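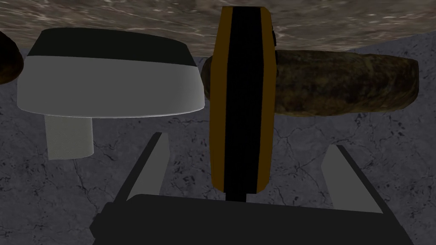

Why do cars have gears?

By Ona Ots

When I was a kid I used to sit in the back of my mum's car and listen to it going up Sinditz Hill. First it would hum. Then the hum would get lower and grumblier, and the car would start to slow down, and I'd think, we're not going to make it! Then Mum would push her left foot down, wiggle the stick next to her seat, and the engine would go VRRRRM, much higher than before, and up we'd go.

I thought she was waking it up. I thought that for years.

What she was doing was changing gear. Lots of kids have asked me about this since I started helping at the workshop in Wedavden, so I'm going to have a go at explaining it properly. You don't need to know anything about cars. If you've ever ridden a bike up a hill you're already halfway there.

First, what is a gear?

A gear is a wheel with teeth around the outside. If you put two of them side by side so the teeth fit together, turning one makes the other turn as well. They go in opposite directions, which is fun to watch if you ever get the chance to play with a set.

The clever bit happens when the two gears are different sizes. Say you have a little gear with eight teeth and a big gear with sixteen. Every time a tooth on the little one moves along, it pushes one tooth on the big one. So when the little gear has gone all the way around, the big gear has only been pushed along by eight teeth, and that's half of its circle. The little gear has to go around twice to get the big one around once.

So the big gear turns slower. But it also turns with more twisting push. You swap some speed for some strength. The grown-up word for that twisting push is torque (say it "tork"), and you use it every time you open a jar.

You can swap the other way too. If the big gear does the pushing, the little one whizzes around fast, but it isn't very strong. You could probably stop it with your finger. (Please don't, though. Fingers and gears are a bad mix, and I've got a flat bit on my thumbnail to prove it.)

The bike bit

Have a think about a bike with gears. When you come to a steep hill, you click down to an easy gear. Your legs go around and around like mad and the bike creeps along, but it does get up the hill. When you're on the flat and already moving, you click up to a hard gear. Now your legs go around slowly and the bike goes fast.

What happens if you forget to change? If you're in the hard gear at the bottom of the hill, you stand on the pedals and push and puff and nearly fall off. If you're in the easy gear on a nice flat path, your feet spin so fast that you can't go any quicker, even though you're not tired at all.

A car's engine is just like your legs. It has a speed it likes to work at. Too slow and it shudders and might stop altogether (that's called stalling, and everyone who learns to drive in a manual car does it, usually with somebody waiting behind them). Too fast and it gets noisy, gulps down fuel and wears itself out.

The engine likes to stay in its comfy range, but the wheels need to do all sorts of things. Sometimes they need to crawl out of a driveway. Sometimes they need to go 50 km/h through town, and sometimes a lot more than that on the highway. The gears sit in between and sort it out.

What's in the box?

All these gears live inside a strong metal case called the gearbox. It's full of slippery oil, so the teeth can slide past each other without scraping. If you drain the oil from an old gearbox it smells a bit like burnt toast and old pennies. I don't mind it. My brother says it's the worst smell in the world, but he also says that about broccoli.

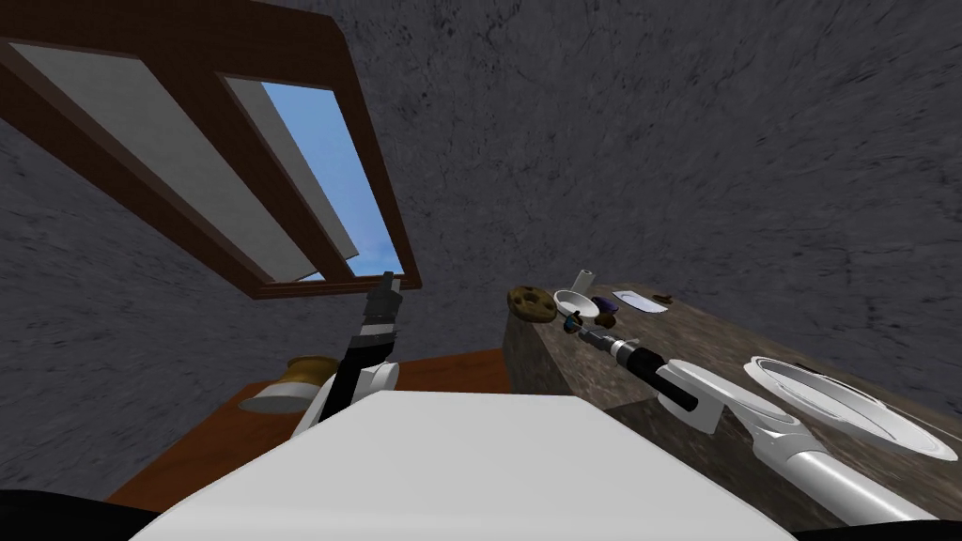 Blue sky through a wooden window frame.

Here's what each gear is for, in a car with five of them.

First gear is for getting going. A car is very heavy, and it takes a big shove to get something heavy to move when it's sitting still. First gear gives lots of push and hardly any speed.

Second gear is for when you're rolling but still slow, like going around a tight corner.

Third is the in-between one. Good for hills, good for busy streets.

Fourth is for when you're moving along nicely.

Fifth is for cruising. The car is already going fast, so it only needs a little bit of push to stay that way, and the engine can relax and turn more slowly. It's quieter too.

And then there's reverse, for going backwards! Remember how I said two gears turn in opposite directions? Reverse uses an extra gear squeezed in between the others. Adding one more flips the direction around, so the wheels go the other way even though the engine is still spinning the same way it always does. I think that's my favourite bit of the whole gearbox. In some cars reverse makes a whiny noise, and that's the sound of a gear with straight teeth. The forward gears usually have slanted teeth that slide together more gently.

How does the driver change gear?

In a manual car there are three pedals. The one on the left is the clutch. When you push it down, it separates the engine from the gearbox for a moment, so the engine can keep spinning without pushing anything. While they're apart, the driver moves the stick to choose a new gear. Then they let the clutch up gently and the two join together again.

Here's a way to picture it. Put your two hands flat together, palm to palm. Press hard and turn one hand. The other one gets dragged along with it, right? Now hold them a tiny bit apart and turn one. The other stays put. That's a clutch! If you bring your hands together slowly while one is turning, it rubs a bit and then grabs. If you slap them together, you get a jolt. When a learner driver makes the car hop like a kangaroo, it's often because they let the clutch up too quickly.

My first car was a little green Dender, and its clutch was so stiff that my left leg got sore just driving to the shops. I loved that car. It did squeak.

What about cars with only two pedals?

Those are automatics, and your family might well have one. An automatic still has gears, but the car changes them by itself. It checks how fast you're going and how hard the driver is pressing the accelerator, and it picks a gear to suit. There's no clutch pedal to worry about.

Next time you're in one, be very quiet (ask everybody else to be quiet as well, good luck with that) and listen while the car speeds up from a stop. The engine noise goes up, up, up and then drops. Up, up, up, and drops again. Each drop is a gear change. See if you can hear which gear you've reached. Some automatics are so smooth that it's really tricky, and some have a special kind of gearbox that uses a belt and doesn't have steps at all, so you won't hear any drops in those.

Do electric cars have gears?

I get this one a lot! Most electric cars have a single set of gears that never changes. An electric motor isn't as fussy as a petrol engine. It can push hard when it's hardly turning and it can spin really fast without complaining, so it doesn't need a whole stack of gears to help it out. That's why an electric car just goes wheeeee in one long smooth line when it pulls away from the lights.

Something to try at home

You'll need two round lids in different sizes, some thick cardboard, two split pins, scissors, glue and a strip of corrugated card (the wavy kind).

Trace around the lids on your cardboard and cut out the circles. Get a grown-up to help if the card is tough. Peel the flat paper off one side of the corrugated strip so the bumps show, then glue it around the edge of each circle with the bumps facing out. Those are your teeth. Poke a hole in the middle of each circle and pin them both to another piece of card, close enough for the bumps to catch.

Now draw a dot on the edge of each one and turn the small circle. Watch the dots. How many turns does the small one need before the big one gets all the way around? Then swap over and turn the big one. It feels different in your fingers, and that difference is what Mum's car was using on Sinditz Hill.

If your gears slip, the bumps are probably too far apart from each other. Move one of the pins in a bit and try again. Mine took three goes and a lot of glue, and I still have some on my sleeve.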